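Search this site
Enter keyword or product
Go

PRESS RELEASE

Telto opens its doors, and its laundry, to the public

Visitors to the Jinville workshop invited to watch two robot arms take on a piece of cloth

JINVILLE, 2024-09-19 – Telto, the maker of small robot arms for workshops and teaching labs, will hold its second open day next month at its building on Puderley Road. Admission is free, parking is difficult, and the main attraction is a pair of arms working on a piece of blue cloth.

The company is aware that other open days in the robotics trade feature backflips. Telto's arms are bolted to a rail and will be staying there.

"We get asked whether they can dance," said Siamak Bagheri, founder and managing director of Telto. "They can fold a napkin on a good morning. I think that is harder, and I have stopped trying to persuade people at parties."

What visitors will see

The centerpiece of the day is Mussa, Telto's two-armed bench cell for handling soft materials. Cloth is a long-standing nuisance in automation. A metal bracket has the same shape on Friday afternoon that it had in the morning, and a machine can be told where its corners are. A cloth has a new shape every time it is put down, hides its own corners, and changes its mind halfway through being lifted. Garment makers, hotel laundries and hospital suppliers still do most of this work by hand, and the hands in question belong to people who would mostly like to be doing something else.

Mussa's approach is to use two arms and a good deal of patience. The arms share a single aluminum rail at the front of a white work surface, with walls on three sides, and both reach in to the same piece of fabric. Telto's staff will run the cell in sessions of 20 minutes, with breaks in between for questions, adjustments and the kettle.

There will be no rehearsed routine. At the start of each session a visitor will be asked to crumple the cloth and drop it on the table in whatever state they like. At the company's first open day, in August of last year, a boy of seven tied it in a knot, and the engineering team spoke of him for weeks. Knots are permitted again this year.

"A demonstration that cannot go wrong is a film," said Ionuț Rusu, who leads the Mussa project. "If the arms get stuck, we will say they are stuck, and then we will show you the log and you can tell us why. Last year a retired dressmaker did exactly that. We changed the grasp planner the same week, and she got a mug."

Mussa will be shown as it stands on the development bench, with the covers that a sales brochure would call for left off. The wiring is in plain view, purple cables held to the white links with zip ties, and visitors who know about cable management are asked to be kind. The circuit boards sit below the rail where they are easy to reach, an arrangement the team prefers to the elegant one it tried before, which took an hour to open.
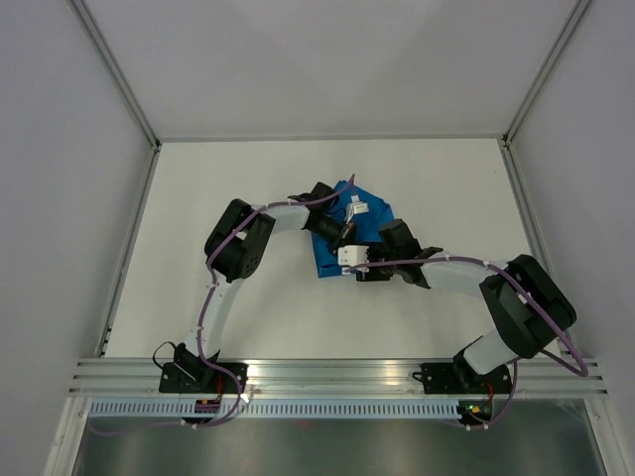

Program for the day

Doors open in the morning and the first Mussa session starts as soon as there is somebody to crumple the cloth. Sessions are limited to groups of 20 so that everyone can get near the table. Tickets for these are handed out at the entrance and cannot be reserved, including by relatives of the staff.

Between sessions, visitors can look around the assembly room, where Telto builds and tests its single-arm kits, and try moving an arm by hand at one of 2 practice benches. Ionuț Rusu will give a short talk entitled "Why Your Towels Are Safe for Now," covering how the team gathers folding attempts, what the cell has learned from the first 4,000 of them, and which of those the team would prefer not to discuss. A recording will not be made.

Refreshments will be provided by a bakery on the same street. Telto had hoped to have an arm serve the coffee and has been advised by its insurer to hope for something else.

The company expects 200 visitors. Last year's figure was lower, partly on account of the weather and partly because the address on the poster was wrong. The address has been checked by several people this time.

For schools and trade visitors

School groups are welcome and should write ahead so that a session can be kept for them. Children must be accompanied by an adult, and both should keep their sleeves outside the cell while the arms are powered. Trade visitors with fabrics of their own are encouraged to bring a sample. Silk will be accepted, with some dread.

About Telto

Telto designs and builds small robot arms and bench cells in Jinville. Its products are used in teaching labs, repair shops and light assembly. Mussa is in development and is not yet for sale. The company does its own laundry.

Press contact

Journalists who wish to attend, film a session or speak with Siamak Bagheri or Ionuț Rusu should contact the Telto press desk through the form on the company's website. Requests to see the arms dance will be passed to Mr. Bagheri, who will reply in person.

– ends –

We use cookies to remember your settings and to count visits to this page. Accept all / Manage choices

Recent news
Telto moves assembly to Puderley Road
Single-arm kit: new manual now available
Open day poster: a correction
Ionuț Rusu to lead Mussa project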